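Mollstead Automation Group: Minutes of the July meeting, simulation demonstration at Fekdale

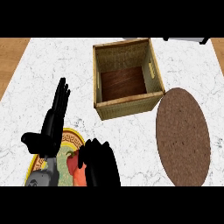

Merike Dzene

Meeting opened 2:00 p.m. Jarmila Koubek in the chair. Minutes of the previous meeting approved with one correction (the Alvarado quote excludes freight).

1. Demonstration
J. Koubek presented the simulated kitchen task on Jerkix. Two-handed robot; red bell pepper on a plate; open basket on the far side of the marble counter as the target. The cork mat to the right of the basket plays no part in this task.

Koubek reported 159 trials to date, of which 138 were scored as complete. Most failures were logged at the grasp. M. Dzene asked whether a pepper resting on the basket rim is scored as complete. It is not. The scoring sheet does not say so and will be amended.

A visitor asked about the contact settings for the hands. These are unchanged from the spring release. Friction values for the plate were estimated and have not been checked against a bench test.

2. Open day
Registrations stand at 483. The demonstration will run in 2 sessions, morning and afternoon. Koubek to confirm the projector and the room layout with Fekdale.

3. Alvarado workstation
Delivery still outstanding. Deferred.

Actions
Koubek: amend scoring sheet; confirm room.
Dzene: circulate trial log; request bench test for plate friction.

Closed 3:25 p.m.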